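Jozef Vandenberghe
Tuesday

Every August somebody sends me the same kind of video and asks if I'm ready to admit I was wrong about kitchen robots. I am not. A thread.

1/ What I want from a machine is dull. Make toast. Warm up a mug of something in the microwave. Scoop dry beans without sending them across the floor. My mother did all of these while talking on the phone.

2/ What I get is a press kit. Jimov says its arm "handles breakfast." Their page gives 728 trials and no failure count. I wrote to ask. They sent me the press kit again.

3/ Femero at least publishes its misses. 548 attempts at a microwave door, and they tell you which ones needed a person to step in. More of that please, even if the numbers make you wince.

4/ Doors are where I'd look first. You have to pull hard enough to pop the latch and then stop pulling. Then you have a big flat panel hanging in the space where you were about to put your hand. 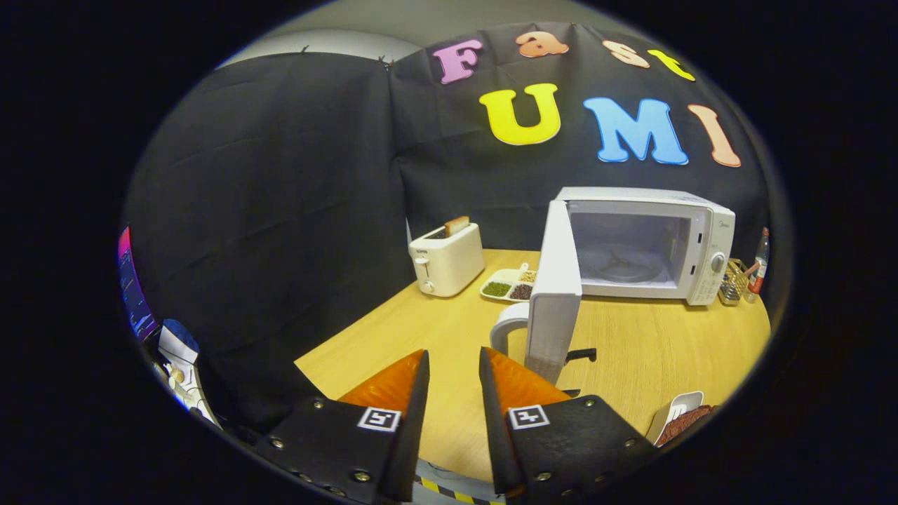
5/ Toast I rate as harder than people think. Grip it too hard and you have crumbs, too soft and it stays in the slot. Yang's demo used the same brand of bread every time. Buy a seeded loaf and get back to me.

6/ Same for mung beans. Scooping from a full tray is the easy end of the job. Show me the last spoonful, the one stuck in the corner of the compartment. Nobody's highlight reel has that one.

7/ "But they learn from people doing it by hand now." Sure, and I think that's the better way to go about it. A person with a gripper in their fist still has a person's eyes and a person's patience — I want to see what's left when you take the person away.

8/ I worked 20 years at a packing plant in Wadirton. We had 3 machines that were going to replace the end of the line. Two were good at one box size. The third was good at stopping. The end of the line was still people when I left.

9/ Someone will reply that it's early days. It was early days when I started at the plant.

10/ My offer stands. Bring one to my kitchen, my toaster, my bread, my awful microwave that you have to lift a little before it opens. No rehearsal. If it makes me breakfast I'll post the whole thing uncut and I'll wash up after — it can't do that either.

11/ To the guy asking about folding shirts: separate thread, I need coffee first.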